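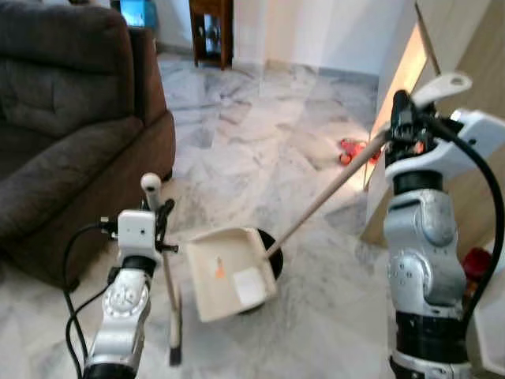 drutby-sweep — README

Two-arm sweeping demos, broom in left gripper, long-handled dustpan in right. Teleop, living room floor, marble tile. Head cam plus joint states from both arms.

Status: 200 episodes up as of August, target is 500. Not all checked yet.

What's in an episode
start pose, sweep, lift pan, stop. One folder each. Video, joint log, a notes.txt (sometimes empty, sorry)

Known problems
— 19 episodes have the joint log lagging the video. Listed in bad_sync.txt, skip them for training
— gripper values on the left arm are not normalised the same as the right. Fix is in the Jellon loader, not in the raw files
— 3 operators, very different speeds. Operator id is in the folder name, split on it if you can
— light changes alot between morning and evening runs

Splits
Don't shuffle by frame. Split by episode or you'll leak. Val list is val.txt, please dont edit it.

Not included: failed grasps, anything on carpet. Carpet set is under Clesumby, seperate repo.

Questions to Anas Hajji. License file still to come — ask before you share it outside.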